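Snack Habits at Fukwood Hall: What Do We Eat Between Classes?
Final report, Intro to Food Studies
Natsumi Oshima
October 6, 2025

I picked snacks because everybody I know has strong feelings about them, and I wanted to find out where those feelings come from. My roommate grew up with seaweed crackers in the cupboard. I grew up with pretzels. We both think the other person is missing out!

In March I handed out a one-page survey in the dining hall and got 131 back, which was way more than I had hoped for. I also asked 40 students to keep a snack diary for a week. The diaries were by far the most fun to read — one person wrote a full paragraph about a peach.

The survey asked what people eat, when they eat it, and whether they share. Salty snacks won easily. Sweet ones came second, but they jumped ahead after 10 at night, when most of the diary entries happen anyway. Fruit did better than I expected in the morning and then pretty much vanished.
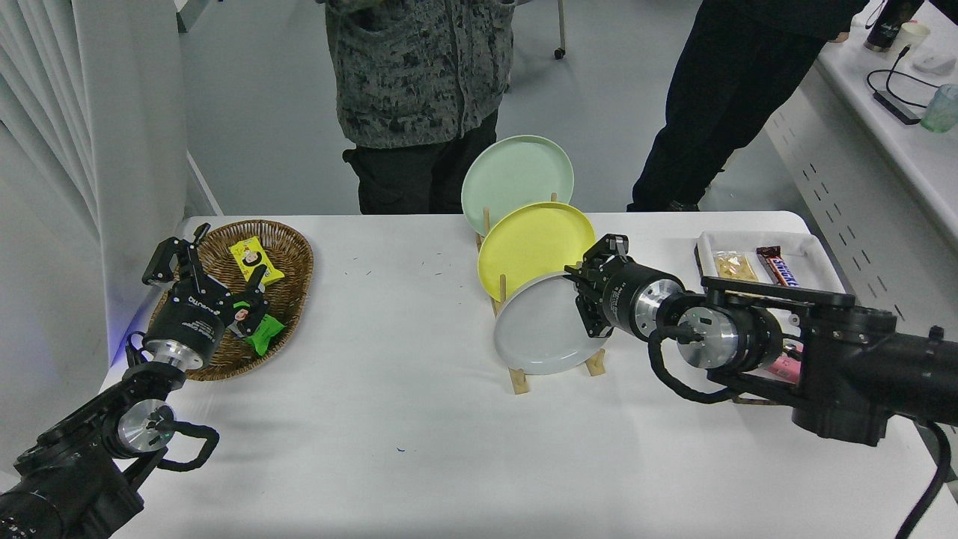
Do students pick a snack for its taste or for its price?

Price wins during the week and taste wins on weekends, at least in the diaries. Several people wrote that they bought the cheapest thing at Lavano, the little store by the bus stop, and then spent real money on Saturday at the Bartoš bakery.

Sharing turned out to be my favorite part of the project. People who had a bowl or a basket out in their room wrote about visitors far more often than people who kept food in a drawer. I can't say the bowl brings the visitors (maybe friendly people just own bowls), but I would love to look into it more.

A few problems. My survey only reached people who eat in the dining hall, and Fukwood has around 600 residents, so plenty of them were left out. I also forgot to make a box for drinks, and students wrote them in the margins anyway.

Next time I want to include Brikis Hall, where every floor has a kitchen, and compare the two.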